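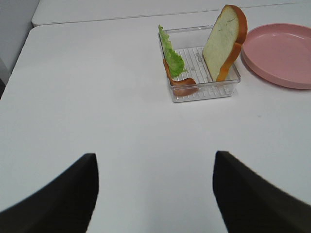

Sikorik Gift Listings – README

Filed under: Datasets / Retail text / Gifts & Novelty

Hi, and thanks for downloading! Sikorik is a set of 2,000 product listings for novelty gifts: mugs, socks, desk toys, fridge magnets, door mats with jokes on them, all that stuff. I put it together because I used to write these listings for a living and I wanted a decent pile of them to test cleanup scripts on. Every listing I could find in public data had already been scrubbed nice and tidy, and tidy text was no use to me at all.

So this one is messy on purpose. You get the bullet points jammed together, the broken brackets, the shouting in capitals, the "PERFECT FOR DAD" in a listing for hair clips. If you clean it, you clean your own copy, and the raw column stays raw.

Where the listings came from

Most of them are from Omau, a small gift shop I wrote for. They let me have the old catalog when they switched over to new store software, and they signed off on me sharing it. The rest came from Naseri, a wholesaler that sells to gift shops, and you can tell those apart in about a second – Naseri listings have no adjectives. A mug is a mug, with a size and a carton weight.

What's in the file

One CSV, one row per listing, 17 columns. The ones you'll probably care about:

- raw_text: the whole listing as it was stored, line breaks and leftover tags included
- title: pulled from the shop's title field, sometimes blank
- category: one of 16, assigned by me
- source: omau or naseri
- promise: any guarantee wording, copied out word for word
- color_listed: the color name in the listing
- color_plain: the color I'd call it

The other columns are sizes, weights, carton counts and a few old stock fields I kept in case somebody wants them. Prices are gone. Omau asked me to drop them and I was happy to, as half of them were wrong anyway.

A note on category: gift shops file things by who they're for, and I filed them by what they are. A golf mug is under mugs. Please don't write to me about golf mugs.

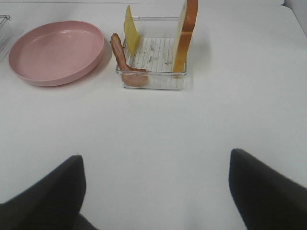 Why is there a whole column for guarantees, one early user wrote to me, when every one of them says the same thing? Fair question, and I thought so too before I started copying them out. Some promise a refund, some promise a replacement, and a fair number only promise that somebody will read your email. There are listings where the title says money back and the last line says store credit. If you're building anything that answers shoppers' questions, that gap is going to bite you, so I'd look at that column first.

The same person wanted the promises sorted into types. I did start on this! There's a promise_type column with five values (refund, replacement, credit, contact only, unclear), but I only trust it for the Omau rows. Naseri hardly ever promises anything to anyone, and when it does the wording is aimed at shops, so my types don't fit it very well.
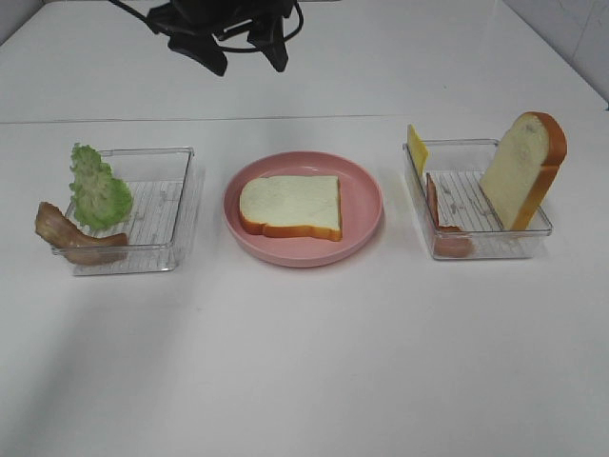
Colors took me longer than everything else put together. Sellers love a fancy color name, and the same shade turns up in this file as blush, rose quartz, ballet, vintage petal and (my favorite) Grandma's Lipstick. The round plate with the slice of bread lying on it would have gone into the old catalog as Antique Rose, no question, and in color_plain I'd just put pink. That's the whole rule: whatever you'd say if you were asking someone to pass it to you. I didn't try to match swatches or codes, and if the listing gave no color at all I left both columns empty.

Clear things were a headache of their own. Omau wrote "crystal" for glass and for plastic, so please don't read a material into it. I put clear in color_plain and left the material field alone unless the listing spelled it out somewhere else.

Known problems

There are duplicates. Omau would relist the same socks every November with a new title and a snowflake in it, and I've kept all of those, seeing as the wording changes a little each time. The dup_group column ties them together. If you're splitting the file for training and testing, split on dup_group, or your test set will be full of socks your model has already met.

The character set is a mess in places. Some listings went through several store systems before they got to me, and the apostrophes paid for it. I also know of a few rows where the text stops in the middle of a word; they were stored that way and I don't have the missing part.

Spelling is as it was. Some of the typos are mine, from back when I was writing these at speed, and no, I'm not going to say which.
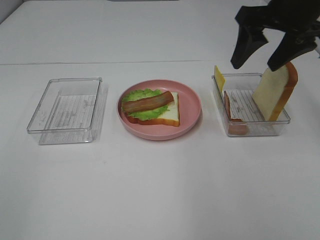 One more thing on the typos: the cleaned_text column fixes only the broken characters and the stray tags. It doesn't touch spelling, grammar or capitals. I tried a version with those fixed as well, and it made the listings read like somebody else's shop, so I dropped it.

Loading it

It's plain UTF-8 with commas, and every text field is quoted. Spreadsheet programs will try to turn the size column into dates (a 4-6 sock size is not a day in April), so import that one as text. Skekico, my little cleanup script, sits in the same folder. It takes the raw file and spits out cleaned_text, and you can switch each step on or off at the top of the script.

Using it

Go ahead and use it for whatever you like, including paid work. Please keep the source column in anything you pass along, and please don't put the listings back up as live products – Omau still sells a lot of this, and their customers get confused enough as it is.

Corrections are very welcome, mainly for category and color_plain. Send the row number, what I put and what you'd put instead. I go through them in batches, and the changes go in the changelog at the next release.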